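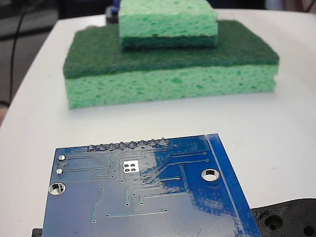 Sponges hold grit, according to one reader of the Torcombe bench guide, and should stay away from circuit boards. The technician interviewed at Wukusier agrees in part. "A new one, dry, is fine under a board. A used one goes in the trash."

Wires get the same care. "Strip, bend the loop, twist it shut. I want the twist tight against the insulation." 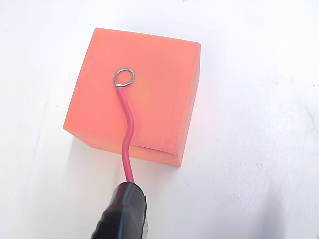 Pink wire with a looped end, on the block.

The blocks are kept for propping parts - 20 to a drawer. "Scratches don't matter. A chipped corner does, as the block rocks."
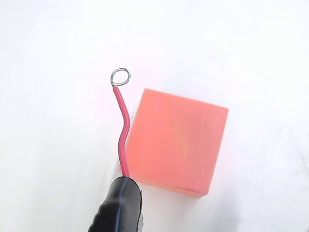 "So I check each one on a flat white top, and wipe the top first."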